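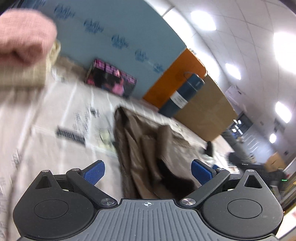

Reading time: 2 minutes

Section 4: Your first cloth session

Welcome to the fun part! By now your Rideo hand gripper is charged and paired, so the Wulbridge robotics club can start collecting folds and pick-ups for the Cellov challenge.

1. Lay out one piece of fabric and leave it rumpled. Creases are good – the model learns a lot from them.

2. Hold the gripper level and open the finger pads fully.

3. Press Record and wait for the double beep.

4. Move in slowly, close on a fold, lift, and let go.

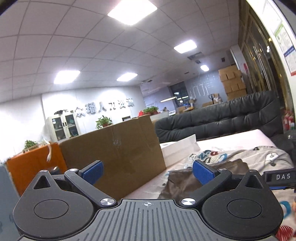
Brown fabric on a printed sheet, pads open (step 2).

Note: Bahman Taheri's group got lovely smooth recordings by counting to three before each lift. Try it!

Caution: keep fingers and sleeves clear of the linkage arms while they close.

5. Press Stop, then name the clip with your initials and the fabric number.

6. Swap partners every 13 clips so that everyone gets a turn.

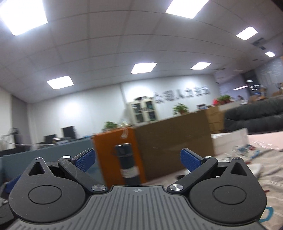
Fast swings blur the picture, so turn your whole body when you move to a new spot and keep your wrist still. A little blur is fine between pick-ups. The club logged 1,072 clips in February and we'd love to reach 2,000 – you can really help us get there!

7. Copy the clips to the Tedesco folder and tell Rosalba Palumbo if any won't open.

Section last updated 20/03/2022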